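The Letter to Brastden

My aunt left me her half of a boat, which would've been lovely if she had told anyone who owned the other half.

I found out at the kitchen table with my cousin Naledi reading the will aloud in her court voice. She's a dental nurse, but she's got a court voice. 'To my niece, my share in the Sevent,' she said, and then she turned the page over to see if there was more, and there wasn't.

'What's the Sevent?' I said.

'I thought you'd know,' said Naledi.

We rang Mum, who said oh, that old thing, hadn't it sunk? Then she remembered it was tied up at Brastden, or had been when I was 17, and that Auntie used to go down there every August and come home brown and in a good mood and tell us she'd been at a conference. Auntie worked in a carpet shop. I don't know what we thought the conferences were about.

So off we went, Naledi driving and me holding the sandwiches. It's a long way to Brastden and there's a stretch past the silos where the radio gives up, so we filled it in by guessing. Naledi reckoned a married man. I reckoned smuggling, mostly because I wanted it to be smuggling. (She had very good rugs for a woman on her wages.)

The boat hadn't sunk. It was sitting at the far end of the jetty, painted the colour of custard, with a geranium on the roof and an old bloke on a folding chair beside it doing the crossword. He looked up at the two of us coming along in our funeral shoes and he took his glasses off.

'You've got her walk,' he said to me. Nobody had ever said that before and I had to look at the water for a bit.

His name was Kongkaew and he'd bought the other half of the boat for $445, back when that was all he had. They'd never gone anywhere in it. The motor didn't work and neither of them could fix it. Every August they played cards and fried fish and argued about whose turn it was to paint. He was nearly 80, he told us, and he still owed her 4 dollars from the last game. 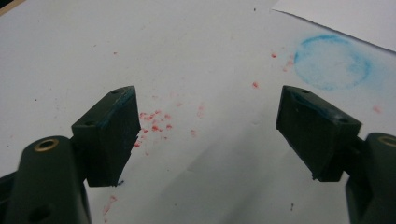
He wanted to know if she'd been in any pain, and Naledi told him no, very gently, in her ordinary voice. Then he asked what I meant to do with my half. I'd had a speech ready about selling. I'd practised it past the silos and everything – but there was the geranium, and he'd put the kettle on without asking, and there was a third mug on the hook with my aunt's initials on it in nail polish.

'Does it leak?' I said.

'Only at your end,' said Kongkaew.

Naledi laughed so hard she dropped a sandwich in the harbour. Then he got the cards out and told me it was my deal.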